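December 2021, link tests, Stinel serial-to-Bluetooth adapters

Carried on from the wired runs. Same host, same test script (the one in the shared folder, not the older copy on the bench laptop). Aim is to decide whether the Diken logger can stay on Bluetooth or has to go back to a USB lead before the Correa units are shipped.

**Wired baseline**

Logger on a 2 m USB lead straight into the host, no hub. Sent 1633 packets, received 1633. No resends. Repeated with the powered hub in line and got the same figure, so the hub is cleared. The fault we blamed on it earlier was the port on the front of the host, which drops out if the plug is pushed sideways. Taped over. Use the rear ports.

Driver note: the host puts the adapter to sleep when idle and is slow to wake it. Power saving on the root hub has to be switched off in two places, once in the device settings and once in the power plan. Changing only the first looks as if it has worked until the next restart.

**Bluetooth, same bench**

Adapter in the rear port, logger on the far side of the bench. Sent 1633, received 1520 on the first pass with resends disabled. With resends enabled everything arrived, but late and in bursts. The log timestamps are set by the host on arrival, so bursts show up as a flat stretch followed by a pile of readings with nearly the same time. No use for anything where the interval matters.

Moved the adapter to a short extension lead to get it away from the metal case of the host. Losses fell straight away: 161 over a much longer run, which I stopped by hand, so don't compare it directly with the 1520 result. Needs doing again at the proper length.

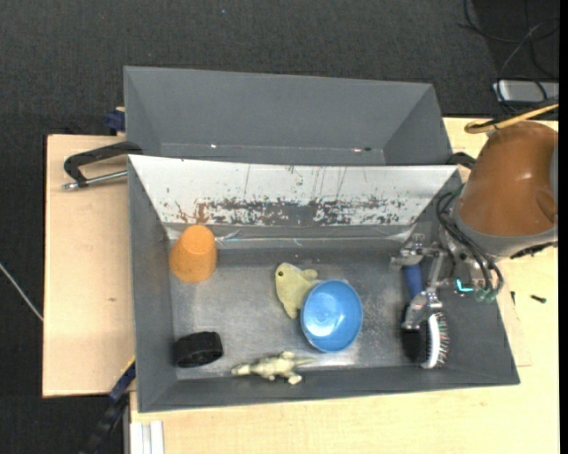

*Robot arm gripper at a hairbrush in a gray bin*

Channel overlap is the next suspect. The wireless access point was on throughout and the host was using it for the file share. Adaptive hopping should steer round that, and the adapter claims to support it, but the channel map I read back had not changed between the start and the end of the run. Either the adapter does not update it or the command returns a stored copy. Mercedes Cuadros has the Drenitz sniffer and will take a trace at the next session.

Pairing: the logger forgets the host if its battery is removed while connected. It keeps the pairing if it is shut down properly first. Reproduced several times, old and new firmware. Reported to Stinel, who asked for the firmware string and nothing else so far. For now the procedure is to hold the button until the light goes out, then take the battery.

Baud setting: the virtual port ignores whatever is set on the host side and runs at the rate stored in the adapter. Confusing when swapping adapters between loggers, as a mismatch gives silence and no error. I have labelled both adapters with their stored rate. Please don't peel the labels off.

**Still to do**

- Repeat the extension lead run at 1633 packets, resends off
- Same again with the access point off and the file share on cable
- Sniffer trace, channel map at start and end (MC)
- Check whether the logger can stamp readings itself. The manual mentions a clock but the command list doesn't
- Order more short extension leads, the screened type

Provisional view: USB for the Correa units, Bluetooth kept for set-up and reading out stored logs. Decision in January once the trace is in. Raw logs are in the usual place under "adapter", wired and wireless in separate folders – the file marked "old" is a failed run and can be ignored.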